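Lodeston Slate Roofing Survey and Repair
Progress report to the Yupanqui Fund
28th June

Prepared by Yolanda Usuga, project manager

Work since the January report

The grant covers a survey of slate roofs and carved slate work in Lodeston, and repairs to the two buildings in the worst condition. The survey is finished. Repairs to the Lolow Street chapel are finished except for the ridge. Repairs to the old grain exchange have started on the north slope only.

Survey

We recorded 29 buildings with slate roofs laid before the local quarry closed. Most have been patched with imported slate, which is thinner and a different gray. Four still have their original covering on every slope. Owners were given a short written report on their own roof, and several have asked for a list of roofers who work in slate. We are putting that list together now.

Access was the main delay. Two owners refused a ladder inspection, so those roofs were looked at from the street and are marked that way in the records.

Lolow Street chapel

The south slope was stripped and relaid. We had budgeted for 1,560 replacement slates and used 775, as more of the old ones rang sound when tapped than our first inspection suggested. The unused slates were bought from Demau on a sale-or-return basis and will go to the grain exchange.

The lead in both valleys was replaced. The ridge is waiting on clay tiles, and the supplier has moved the delivery back twice. The ridge is covered with felt and battens until they come.

Grain exchange

The carved slate panel over the door has a crack running from the lower left fixing. Yurani Sánchez took it down in two pieces and has cleaned both. She recommends stainless pins and a lime-based fill, and does not want to recut the lettering. We agree with her and would like the fund's approval before she goes ahead.

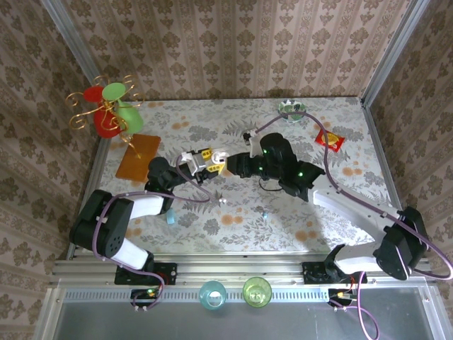 Yurani is also preparing drawings for the border of a missing side panel. Only the top corner of the original survives, with part of a fern frond on it. Repeating leaf patterns are easy to find on household goods, and the tablecloth with gray fern and leaf shapes is flatter and simpler than anything the Lodeston carvers cut. Her drawings follow the surviving corner and the chapel memorials. The first set will be sent to you next month.

Budget

Spending is under the planned figure on slate and over on scaffolding, which stayed up longer than planned while we waited for the ridge tiles. We ask to move the slate saving to the scaffolding line. No additional money is requested.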